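Two-Arm Gripper Kit Evaluation
Progress report to the Chaturvedi Fund, second period
Prepared by Ravindra Vashisht

This report covers the second period of the grant. The first period went to site preparation and to getting the Joltard kit out of its crates and onto the bench. The work since then has been handling trials, and most of what follows is about those.

As a reminder, the grant pays for an independent review of the Joltard two-arm kit, sold by Skurkier, for use in assisted kitchens. The question we were asked is whether a small care provider could buy the kit, set it up without a robotics engineer on staff, and have it handle ordinary drinking vessels and bottles safely. We are not reviewing the arms for industrial use, and we have not tested anything heavier than a full half-liter bottle (500 ml).

Handling of clear plastic items was listed in the plan as the first risk. Clear cups give the cameras very little to work with, and they bend under a firm grip. The wrist view below shows the lower finger with a transparent plastic item behind the plate. Only the edges catch any light against the white wall, and this was the view we had to work from for much of the period.

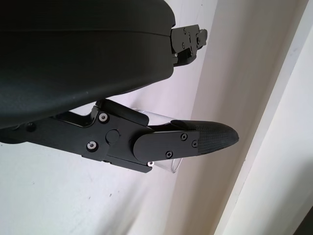
LONDOSINE, October

Setup. The kit was assembled by two people from the written guide. The arms went together as described. The grippers took longer. The guide shows the finger linkages in exploded drawings with no note on how tight the joint screws should be, and on our first try the left gripper closed unevenly. Skurkier sent a torque table the next morning when we asked for it. That table should be in the box.

The hex socket screws beside the pivot need a different tool from the small Phillips screws on the finger plate. Both tools were supplied. We would still advise a buyer to get a better Phillips driver, as the one in the kit rounded off one screw head and we had to order a replacement.

Calibration. Each arm has to be calibrated separately and then as a pair. The software walks the user through this and the instructions are clear. The pair calibration was lost three times after a power cut to the bench, and we now save a copy at the end of each session. Skurkier has confirmed the fault and says a fix is planned. We have no date for it.

Single-arm trials. These are complete. We ran nearly 200 grasps with one arm, on cups, tumblers and bottles, empty and full. Bottles gave no trouble after the first session. Clear cups were the weak point, as expected. Most of the failed grasps came from the fingers closing a little too high and pushing the rim over. We lowered the approach height and slowed the last part of the closing motion, and the problem became much less common – though it has not gone away.

Two-arm trials. These started late. We had hoped to begin in the first week of the period, but the calibration fault held us up. The basic task has one arm hold a cup while the other brings a bottle to it. From the wrist camera on the cup side, the other gripper and its bottle come into view low and to the right, and the operator can see how close the two grippers are to each other. This is the most useful view in the whole system. The overhead view makes the gap look larger than it is.
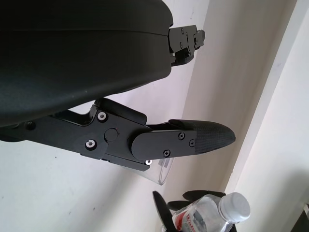
LONDOSINE, November

We have completed 17 two-arm sessions. The grippers touched each other in two of them, both times at low speed and with no damage. The arms stopped by themselves on contact, as the manual says they should. Restarting after a stop requires the operator to clear a warning on both arms in the right order, and the on-screen message doesn't give the order. Our operators have taped a note to the monitor.

Operator training. Seven care staff have now been trained to drive the kit. None had used a robot before. Training takes a morning, and all of them could pick up and set down a bottle without help by the end of it. The two-arm task is harder. Staff who did well tended to move one arm at a time and leave the other still, and we have changed the training to teach it that way from the start.

Grip and labels. Several staff asked whether the textured finger pads would mark or tear bottle labels. We checked this with store-bought water. In the wrist view the pad on the finger can be seen pressed against the upper side of the bottle, with the label printing still readable next to it. Staff found this handy for checking what had been picked up, and one site has asked whether the view could be kept on screen during the whole task. It can, by pinning the camera window.

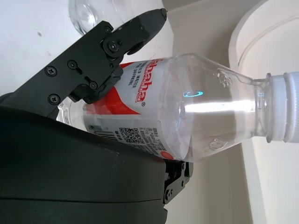
Bottles with a thin wall are a separate matter. At the default grip force they buckle when open, and water comes out at the neck. Lowering the force setting by one step cured this for the brands we tried. The setting is in the service menu, where a care worker would be unlikely to find it, and we have asked Skurkier to move it to the main screen.

Budget. Spending is in line with the plan. The replacement screws and a spare set of finger pads came out of the parts line. We are not asking for any change.

Next period. We will finish the two-arm trials, repeat the cup grasps under dimmer light, and begin the cleaning tests on the finger pads. Skurkier has agreed to lend a second set of grippers in December so that wear can be compared between the two sets. The draft buyer's guide will be sent to the Fund for comment once the cleaning tests are done.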